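Home | Forums | Workshop & Garage | Storage and Bins | New Posts | Search

Thread: Scuffed metal bins, refinish or leave alone?

gerd_seidel wrote:
I have a big gray metal bin that lives on my workbench. Everything gets dropped in it during the day and I sort it out at night. The walls slope, which I like, but the floor has gone cloudy and scratched and the shiny part at the bottom of the back wall is wearing ragged. Do I strip it and paint it, put a mat in, or leave it alone? I bought it used in May and paid 10 dollars, so I'm not going to spend 100 on it.

mohsin_l wrote:
Leave it alone. Paint on the floor of a bin comes off in flakes and then you have flakes in everything you store. I painted two of mine with Bugti enamel and scraped it all off again the next winter.

Divina E. wrote:
I disagree with Mohsin. Paint holds up if you sand first and let it cure for a full week. Most people put things back in after one night. I start with 180 grit and finish with 400. My bin was painted 5 years ago and only the corners have chipped.

What do you keep in it? Tools will chew up any finish. Rags and empty bottles won't.

gerd_seidel wrote:
Mixed stuff. Cloths, bottles, whatever is on the bench. No heavy tools, those hang on the wall.

shahzad_mengal wrote:
Then I'm with Mohsin. Scratches in a metal floor don't hurt cloth or bottles. The one I go by looks like this, and it gets used just the same.

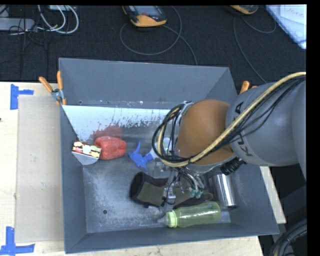

Gray metal bin on a pale wood table, floor well scuffed.

asif_k wrote:
Is that a hole in the floor, lower left? I would want to know if it goes all the way through. Mine has one and small screws find it every time. I put a rubber plug in from underneath.

shahzad_mengal wrote:
I've never lost anything through it, but I don't keep screws in there.

Divina E. wrote:
You can see how worn the shiny strip at the back is along its lower edge. I would at least go over that with a fine pad. Run your hand along it with a piece of old nylon stocking. If the nylon snags, a good cloth will too.

mohsin_l wrote:
OK, the stocking test is fair. Smooth the rough spots and stop there. Still no paint.

gerd_seidel wrote:
Did the stocking test on mine tonight. It snagged in two places, both near the back. I'll take a fine pad to those and cut a piece of Irnia shelf liner for the floor. It's the ribbed kind.

asif_k wrote:
Don't glue the liner. Grit gets under it and you want to be able to lift it out and shake it. With sloping walls, measure at the floor and not at the rim or you will cut it too big.

Comments (3)

uvach_2000: Same question here with a smaller bin. Went with the liner, no glue.

benchside: Divina, which primer do you use under the paint?

Divina E.: Stilton gray, two thin coats.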